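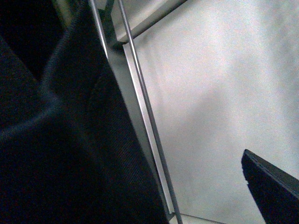
Minutes of the July meeting, Prestville Community Chorus

Taken down by me, Elspeth Rutherford, on the back of the alto part for the Kalniņš piece, so if anything is missing it is probably under a slur mark.

We started at 7 in the evening, or close to it, after the usual business with the side door. The June minutes were read out (fast, sorry) and passed with one correction. I had written that the basses were "flat." The basses would like it to say that the basses were "tired." Fixed.

Money. We have $829 in the checking account. The spring concert brought in $396 at the door, which is better than last year and I was thrilled! Out of that comes the piano tuning, and we still owe Sellach for the printed programs. There was a question about why the programs cost so much. I said it was the color cover. There was a feeling in the room that we could live with a black and white cover. Agreed for the winter program, and I'll tell Sellach when I send the check.

Fall program. This took up most of the evening, as it always does. The sopranos want the Kalniņš, all four movements. The tenors want two movements and then something people can hum. I think the second movement is the loveliest thing we've touched in years, but I also had to admit that we have never once gotten through page 11 without stopping. We went back and forth (and back) and landed on movements one, two and four, with a short folk set after the break. Motion passed, with two tenors abstaining in a marked manner.

Rehearsal parts: we're short on copies. Please do not take the library set home to mark up in pen. I found fingerings in one. We are a choir.

The hall. Bendero sent the new rental agreement for the fall. The rate stays where it was, but they now want the building cleared by 9:30, lights off, and they want one name on the form. I said put mine. The stage risers are included this time, and somebody will need to check whether the wobbly one has been fixed before we let the second row stand on it.

Concert clothes. We're keeping all black, long sleeves, no sparkle. There was a plea for a colored scarf and I was for it, but the vote went the other way. Anyone who has borrowed a garment should bring it back on a hanger, please, and with the buttons done up. Mending goes in a separate bag with a note pinned to it saying what's wrong, as I can't guess.

Break for coffee. The lemon bars were excellent and I'd like that in the record. 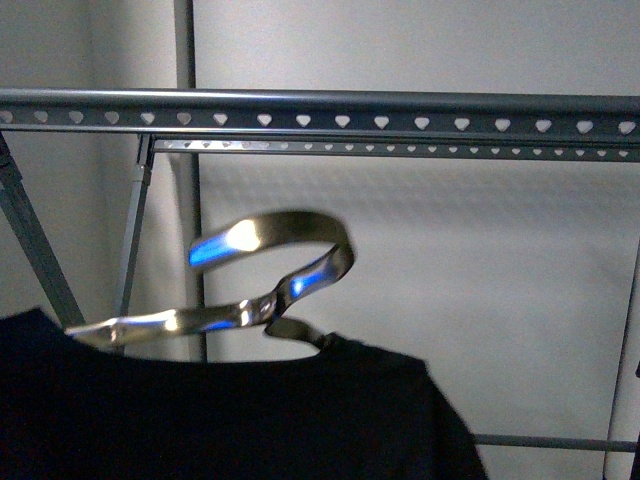 PRESTVILLE, July

After the break we did membership. Three people have asked about joining, two altos and (hooray) a bass. They'll come to the first fall rehearsal and sing with us for a few weeks before anyone asks them to pay dues. We talked about whether to hold auditions and decided again that we don't want to. Sitting next to a strong singer does the job.

Posters. Last fall we printed far too many and I still have a box of them in my hallway. This year we'll do a small run, ask the library and the bakery first, and put the rest of the effort into the email list. The list is up to 835 addresses, though plenty of those bounce. I'll go through it before the first mailing.

Rehearsals start up again on a Monday, same time as before. Bring a pencil and water. If you're driving and have a spare seat, tell me, as two of the altos need a ride from the far side of the river.

Any other business: the metronome is missing. It was last seen on the piano. If it's in your tote bag, just put it back and I won't ask.

We closed at 9:20 after one run through the folk song in G, which the tenors hummed all the way to the parking lot.

E.R.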